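Demonstration gathering is the patient business of collecting examples from which a robot can learn a task. In the Plirwood set, begun in August, each example is a short run of arm and hand motion saved alongside camera views, and there are 512 of them in the first part alone.

Handling plastic parts at a table, from the robot's side:
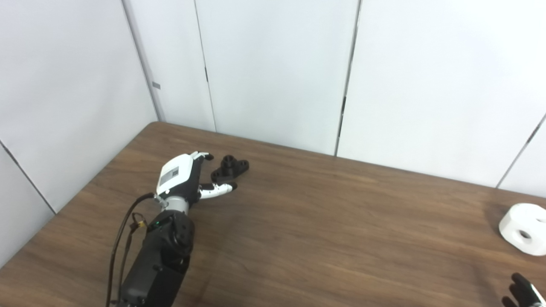
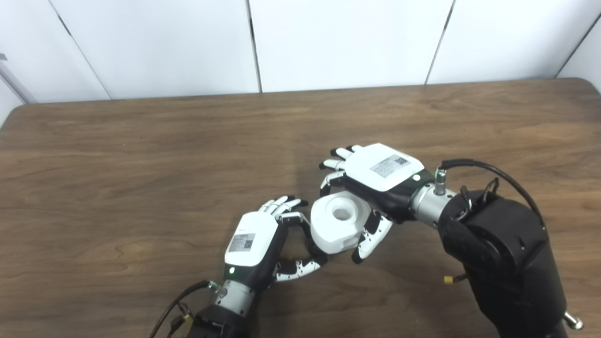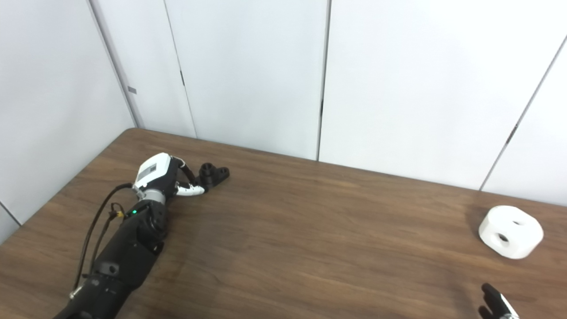
Poor runs are usually kept too, though marked as such, and the later Jurkovus set holds a good many of them.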